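Plendness is hiring – maintenance electrician / switchroom all-rounder, full time

Posted by Natalia Ponce, site office

Right, quick one, we need somebody before November and I've been told to get this up today. Apologies for the state of it. Read the whole thing before you ring please, most of what people ask is in here somewhere.

Who we are. Plendness makes frozen and chilled meals. Soups, pies, curries, the lasagne your aunty buys. Two production halls, a blast freezer, a cold store, a boiler that is older than me. 83 people on site counting the office. We've been in the same building since the start and it has been added onto every few years, so the wiring is a bit of everything. Some of it lovely. Some of it not.

The job. You'd be the second electrician on days, working alongside Thodoris Kyriakidis, who has the place in his head and would like it in someone else's as well. Mostly planned maintenance, some breakdowns, a bit of project work when the lines get changed over.

What you'd be doing, in no order:

Morning rounds of the switchboards and control cabinets, readings in the log
Fault finding on conveyors, ovens, fillers, the shrink tunnel (the shrink tunnel will be a lot of it)
Motor and drive changeouts
Test and tag, when the contractor is not booked for it
Isolations and permits for the cleaners and the fitters
Keeping the drawings up to date. They are behind. We know.
Lighting, power points, the roller door, the other roller door

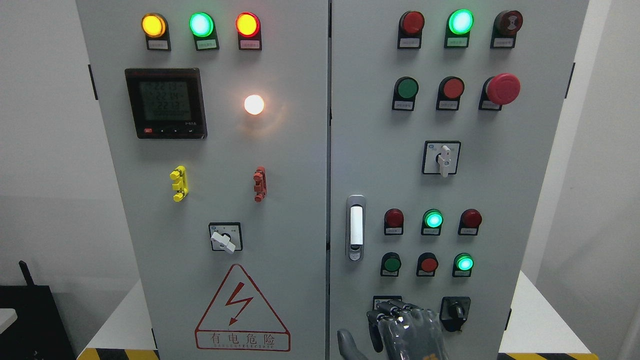
Rounds start at 6.15 and you want to be finished before the first smoko, as after that production will find you. Thodoris does his on paper and then types it up, you can go straight to the tablet if you prefer. We don't mind which so long as it gets done every day and the numbers are the real numbers.

Hours. 6.00 am to 2.30 pm, half hour unpaid lunch. On call one week in four, shared with the fitters, paid allowance whether the phone goes or not. Overtime is there if you want it, nobody will lean on you if you've got kids to pick up. Shutdown over Christmas is all hands so no leave then, sorry, that one isn't flexible. You get it back in January.

Pay. $49 an hour base, plus super, plus tool allowance. Boots and workwear supplied, prescription safety glasses as well if you need them. Staff shop on site, cheap meals, you will get sick of the pies by about week three.

What you need:

Full unrestricted electrical licence. We have to sight it, a photo on your phone is not enough
Three years or more in a factory, mill, plant, workshop, something like that. Food is a bonus
Can read a drawing and can also cope when there isn't one
Current CPR and low voltage rescue, or willing to redo it in your first fortnight (we pay)
Car licence
OK with cold. The freezer is properly cold and you'll be in there

Nice to have:

PLC experience, even just enough to go online and look
Confined space ticket
EWP ticket
Refrigeration experience, anything at all, Vangelis will hug you

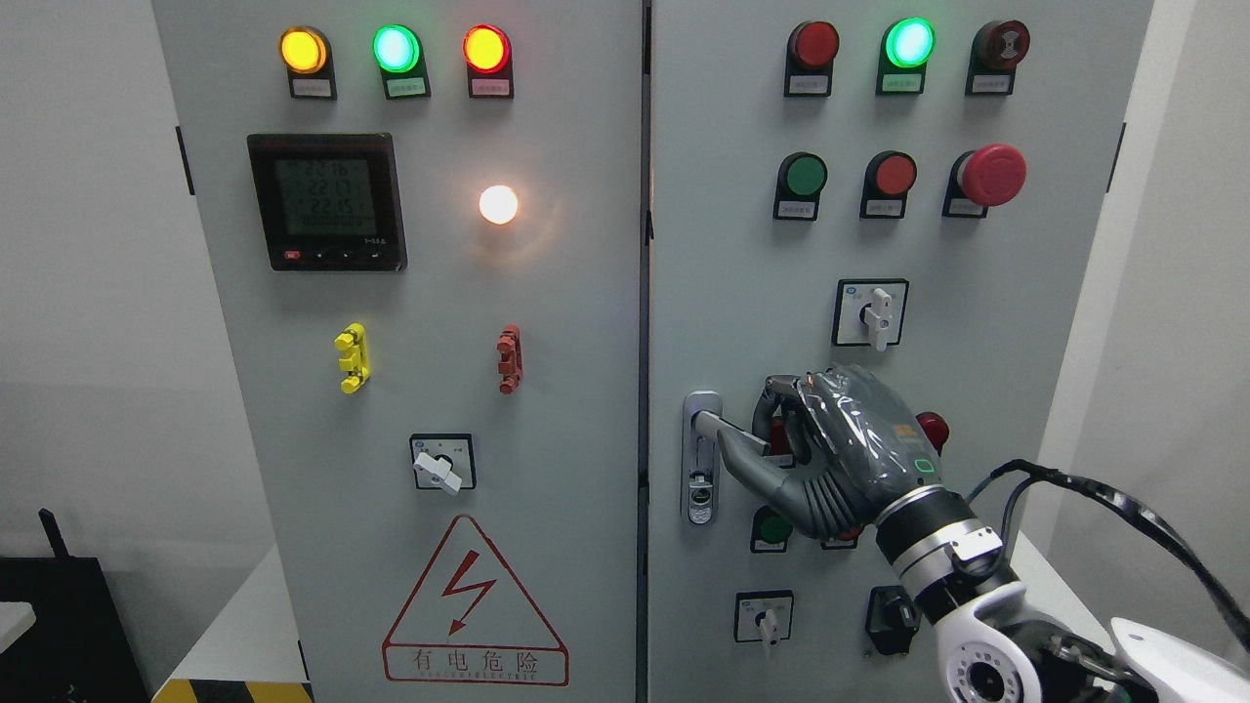

Do I need to have worked with food before?
Most of the team hadn't when they started. There's a hygeine induction on day one, takes the morning, covers hairnets, hand washing, tool control, what you can and can't carry onto the floor.

A few more things that came up last time we advertised. Someone asked about working alone. Not on live gear, ever, and not in the freezer. Someone asked about tattoos and piercings. Tattoos who cares, piercings and rings come out or off before the production floor, plain wedding band included I'm afraid. Beards are fine with a snood. You get used to the snood.

Getting here. The bus stops at the roundabout, it's the 454 and the first one gets in at twenty to six so you can make it without a car most mornings. Car park is free and fills up by seven. There's a bike cage, ask at reception for the code. Enter by gate 2 not gate 1, gate 1 is trucks and they won't see you.

Who you'd work with. Thodoris on electrical. Vangelis Tsolakis on refrigeration and boiler. Jenő Szalai runs the maintenance team, ex dairy, calm bloke, answers his emails. Three fitters and an apprentice. Hiu-tung Tam is the engineering planner and she'll be the one handing you work orders, and chasing you to close them. Close your work orders and you'll get on with Hiu-tung.

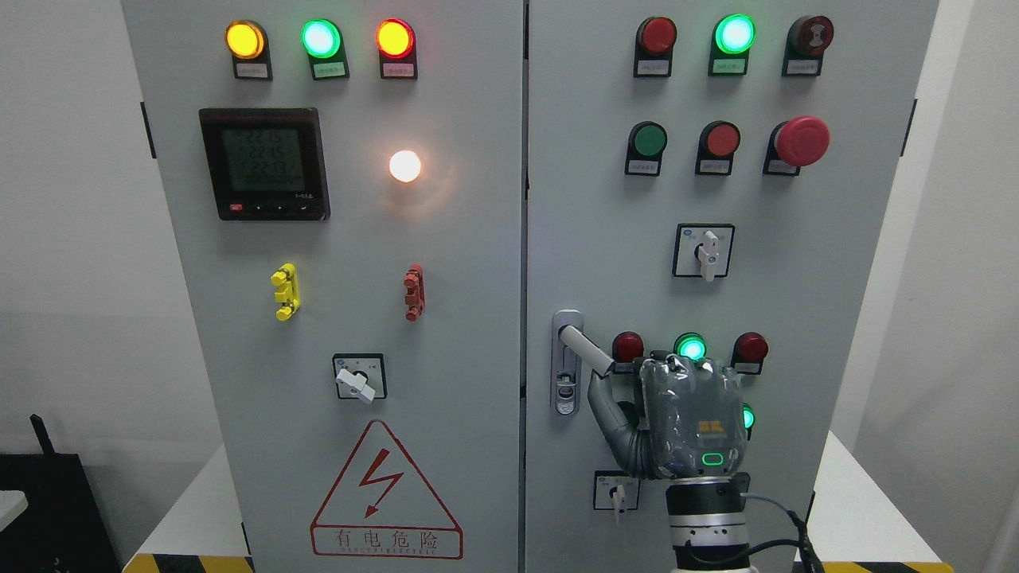
Training. First month you shadow. No on call until you've been signed off on every area, usually takes three months, nobody is going to throw you in. After that we'll put you through one outside course a year of your choosing within reason. Last year it was thermal imaging and somebody did hydraulics. If you want to go toward instrumentation there's room for that, Jenő is keen.

Projects coming up so you know what you're walking into. Hall 2 is getting a new filling line from Zervas, install is early next year, big job, lots of cable. The old Nollarell oven is being pulled out to make room. We're also partway through moving the maintenance system over to Odik – the old one still works but don't get attached to it. Spare parts list has 255 lines that need checking against what is acually on the shelf, so if you like that sort of thing, say so at interview and you'll be very popular.

Probation is six months. Permanent after that. We'd consider four days a week for the right person but would need you for the full week during the install.

Apprentices – we're not taking one on this round. Next intake goes up on the same page, keep an eye out. Agencies please don't call, we've got one and we aren't changing. 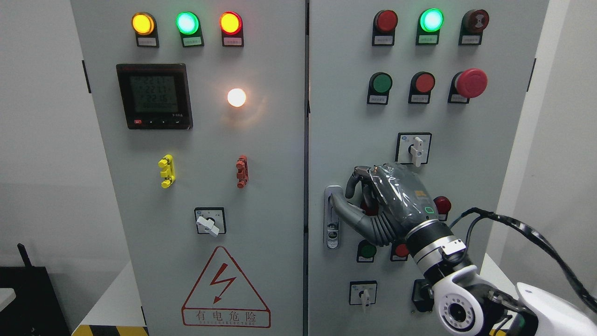

How to apply. Email your resume to the site office, attention Natalia, with "second sparky" in the subject line so it doesn't get lost with the packing jobs. One page is plenty. Tell us what sort of gear you've worked on and when you could start. Two referees, at least one who supervised you. No cover letter needed, if you've written one already then fine, send it.

Then it goes like this. Jenő rings you for ten minutes. If that's good you come in for a walk round with Thodoris, wear closed shoes, bring your licence. Interview in the canteen after, me and Jenő, half an hour or so. Medical and hearing test if we make an offer, standard stuff, we book it and pay for it. Everyone who comes in gets a phone call either way.

If you applied last time and missed out, please have another go. There were two good people and one spot.

Questions, ring the site office between 7 and 3 and ask for me, or leave a message. Jenő's at his desk after lunch if it's a technical one.

Natalia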